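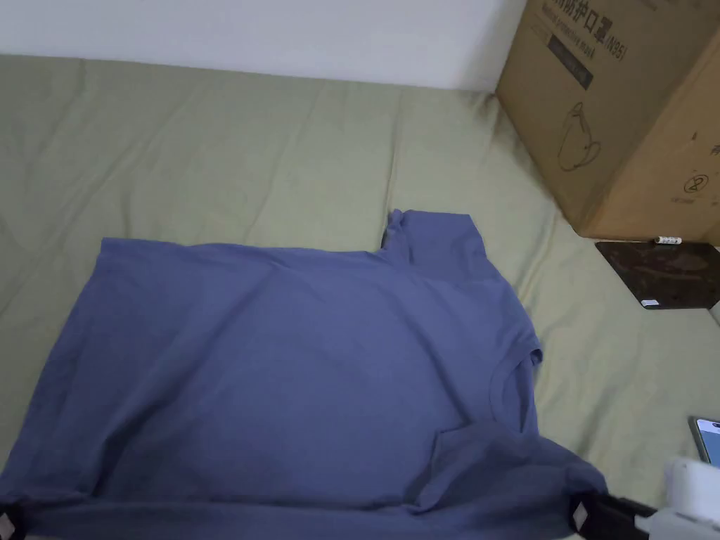

Folding T-shirts on the bed, and getting them into a box

The bed is the best folding table in the house, mostly by being the only one big enough. Put the fitted sheet on first. A bare mattress grabs at cotton, and you will spend the evening smoothing the same shirt over and over like a man trying to calm a horse.

Lay the shirt out sideways, with the hem toward one hand and the collar toward the other, or turn it so the hem faces you. I have tried both and hold strong views that change weekly. What matters is the hem. Take it by its two ends and pull until it runs straight, then lower it. Most of the wrinkles in the middle leave on their own. The ones that stay have earned it.

Sleeves next. They like to stand up or bunch underneath, and a bunched sleeve makes a lump that every shirt on top will inherit. Flatten both before the first fold. Then sides to the middle, hem up to the collar, and once more if the box is shallow. 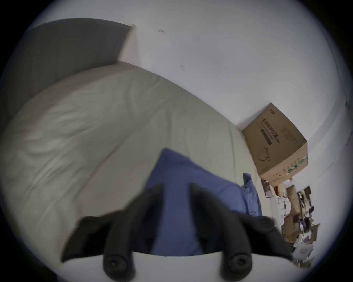 Keep the box on the bed, pushed up against the wall, so it can't slide away and you don't have to bend down for every shirt. My back was all for this. If the box has been living in the garage, wipe the bottom first or put an old towel down, or you'll be washing the sheet along with everything else.

Stand the folded shirts on edge if they'll hold. Thin ones flop. For those I cut a divider from a spare carton, 8 inches high, and it does the job well enough for something that cost me nothing. I did once buy the Grotwood folding board, which is very good at being stored behind a door.

How many shirts go in one box depends on who has to carry it. I stop at 14. A full box of cotton weighs more than it looks, and the stairs here were built by someone with a grudge.

Write what's in it on the side as well as the top. Tops get covered by other boxes, usually the same night. And if you're doing all this on the bed you sleep in, start well before bedtime - a half-sorted pile at midnight goes on the chair, and then it lives on the chair until spring.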